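Mine displacement claims, who is handling Bako families now?

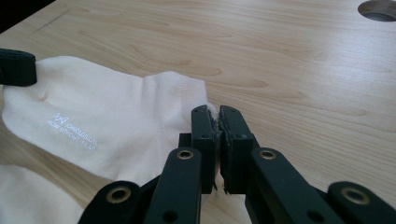
Clola Land Rights Clinic, Outreach Team

femi_wike
Need an answer before the November hearing. 300 households moved off the Bako side when the mine opened, in 2000. Most never got the replacement fields. Clinic has the old agreements but half the annexes are missing. Anyone have copies?

ridgeline2
Have the Florkari annex, the grazing one. Scanned badly, page 2 is unreadable. Will send tonight.

tannerp
Why chase annexes. File on the main agreement, it already says land for land. You lose another season waiting on paper.

femi_wike
Because the main agreement doesnt say how much land. Company lawyer will go straight for that.

tannerp
Let him. Burden should be on them, they wrote it.

moss_k
Disagree with tanner. We tried that at Cuvomum and the judge sent us home to get the schedules. Lost months. My aunt's claim was in that batch, still not heard.

tannerp
Different judge.

moss_k
Same court tho. Same rules.

ridgeline2
Sent. Check the signatures, two of the chiefs signed for villages that werent theirs. Might matter more then the acreage.

femi_wike
Got it, thank you. Didn't know about the chiefs. Anybody who was at the signing, pls message me, even if you only remember who was in the room.

moss_k
Will ask my aunt. She's up by 6 am, I'll call then.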